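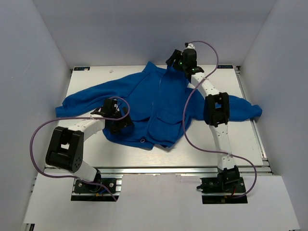 When should you put your winter woollens and fleeces away?

I wait until the middle of May, and even then I keep one jumper back for the evenings.

I know, I know, the shops were full of sandals weeks before that. But I live in Stolwood, on the side of the hill that gets no sun until lunch, and I've been caught out too many times. This year I did the whole lot over one rainy weekend, with the radio on and a pot of tea going cold on the stairs.

Everything gets washed first, even the things I only wore once (moths love a bit of old gravy, I'm told). Zips done up, pockets emptied. I found a bus ticket, two conkers and a shopping list that just said "eggs, other eggs".
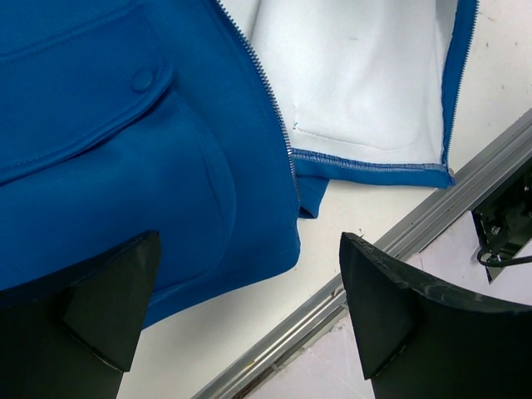 3 min read

Search this site Search Go

Then there's the folding. I used to hang my jumpers and they all grew shoulders like coat hangers, so now they go flat in the big drawer, heaviest at the bottom. Coats can hang. Fleeces I roll, and they sit quite happily on top of the wardrobe in an old pillowcase. Don't bother with those bags you suck the air out of! Mine had puffed up again by the Sunday night and pushed the cupboard door open.

Lots of you wrote in after the last newsletter to ask about lavender. I do use it, in little cotton bags, and I give them a good squeeze every few weeks when the smell fades. Cedar balls are fine too but they roll everywhere.

Next time I'll be having a go at the airing cupboard, which I've been putting off since we moved in. If you've got a good way of keeping fitted sheets tidy, do send it in, I'm desperate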